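Clundville Community Boards > Home and Household > Moving and Storage

Thread: Open bins or bins with lids for a long move?

hoiyan_fu
Posts: 20
Hello everyone. We are moving from Clundville to Alarcón in February and I must decide on bins this week. My husband wants the ones with lids. I prefer the open type, because I can see what is inside and I do not have to write a label on every one. The apartment in Alarcón has deep shelves in the hallway and the bins would stay there after the move, so it is not only for one day of driving. Which type do you use, and do you regret it? Please excuse my English if something is not clear.
Hoi-yan Fu

marrow_and_thyme
Posts: 1,607
Lids. Without a lid you cannot stack, and without stacking your truck is full after the kitchen. I moved twice with open bins when I was younger and both times I was picking up socks from the truck floor.

Prinitz_Dad
Your English is fine. I disagree with marrow though. There are open bins with a rim made for stacking, you turn every second one around and they sit on each other. Turn them back and they nest when empty. We have had ours since before the kids.

marrow_and_thyme
Posts: 1,607
Those lose a lot of space at the bottom because the sides slope in. And the dust! She said they will live on a hallway shelf.

hoiyan_fu
Posts: 20
Thank you both. Dust is a good point, I did not think about it. But on the shelf I would want to reach in with one hand, for example to take the gloves or the dog leash. With the lid I must first pull out the whole bin. Is this not annoying every day?

collura_st_basement
It is annoying every day. We have lidded ones in the hall and the lids now live behind the sofa. So I paid for lids to keep them behind a sofa.
What I would do in your place: lids for the things you touch two times a year (winter bedding, Christmas, papers), open for the things you touch every day. You do not need one system for the whole home.

Prinitz_Dad
Agree with basement. Also measure the shelf before you buy, and measure it at the back, not at the front. In our old building the wall was crooked and the bins stuck out in one corner by the width of a thumb. The door hit them every time.

quietlarder
Can I ask what people do about the weight? My mother fills a bin with books and then no one can lift it. She is 90 and she still says she will carry it herself.

marrow_and_thyme
Posts: 1,607
Books at the bottom in one layer, towels or sweaters on top. Or use small boxes from the liquor store for the books and keep the bins for light things. Please do not let her carry it!

hoiyan_fu
Posts: 20
I think I will follow the advice from basement and buy a mixture. For the open ones I am thinking of plain grey and rectangular, like this one.

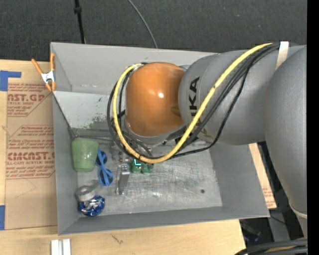
Grey open bin, on a light wooden tabletop.

Would you take grey or something lighter? The hallway has no window.

collura_st_basement
Grey is fine, it does not show scratches so much. But in a dark hallway I would take white or clear, or put one of those stick-on lamps under the shelf above.

marrow_and_thyme
Posts: 1,607
Clear gets ugly. You see every charger and every old hat. I still say lids, but if it has to be open then grey.

Prinitz_Dad
Whatever color, buy one extra of the same model now. They change the shape every few years and then the new ones do not fit into the old ones. I have two that match nothing.

hoiyan_fu
Posts: 20
Good, I will buy one extra. My husband has read this thread and says marrow_and_thyme is the only reasonable person in it. He gets the lids for the bedding and for his tools. I will measure the shelf at the back when we get the keys and write here again if the wall is crooked.

quietlarder
Good luck with the move. I told my mother about the towels on top and she said she has no towels to spare.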